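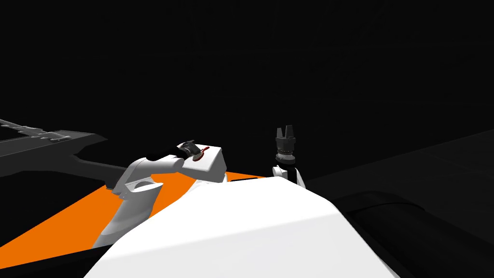
Astura teaches robots by demonstration, and we're suspicious of most of what gets said about it, including some of what we used to say ourselves. The usual pitch is that you show a robot a job once and it gets on with things. We've never had that happen. Our operators drive two-armed robots by remote control, in simulation before anything else, and they learn fast that having two arms doesn't mean using two arms. One gripper might be over near the work while the other just points straight up, and a learning system will copy the idle arm as faithfully as the busy one. Whether that's good teaching or a bad habit is the sort of question clients pay us to argue about.

We started as the training arm of Velero, a packaging outfit that had bought a clever system and couldn't get it to do much. There are 6 of us now. Four came off the floor at Velero and still don't trust a demo video.

What we do

We record people doing a task through a controller, throw out the recordings that are no good, and train on what's left. For our first paying job, Mfinanga, we recorded 300 demonstrations and kept 204. The client wasn't thrilled about paying for the other 96. We'd do the same again, as a hesitant or fumbled run teaches hesitating and fumbling.

We also teach by hand, with the operator moving the arm directly. It feels more natural and people love it on a tour. For fine work we're not convinced it gives better data, and we'll tell you so before you book.

Simulation gets the same treatment. It's cheap and you can't break anything, but the view from above the robot's own shoulders is a cramped one. The body fills a good part of what you see, and a white box can sit right behind the red gripper part so it's hard to judge the gap between them. Operators who do well with that view tend to be slow, and we don't hurry them.

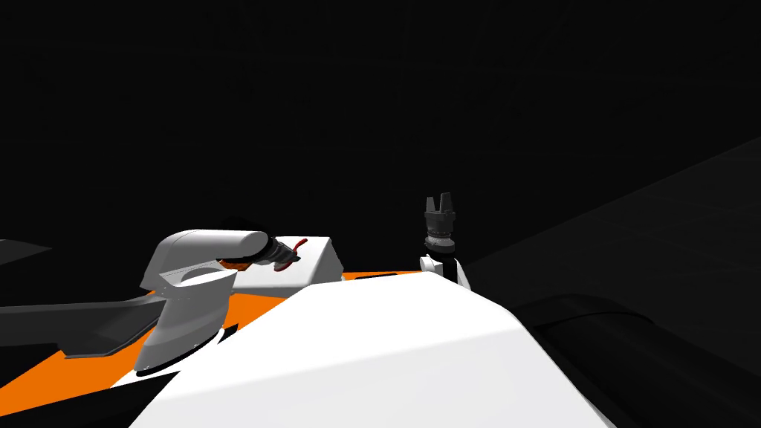
What we won't promise

A date when your robot will run unsupervised. We gave one on the Plerov job, for December, and we were wrong.

Bookings for operator training close 27th May. Bring a task you already know how to do yourself.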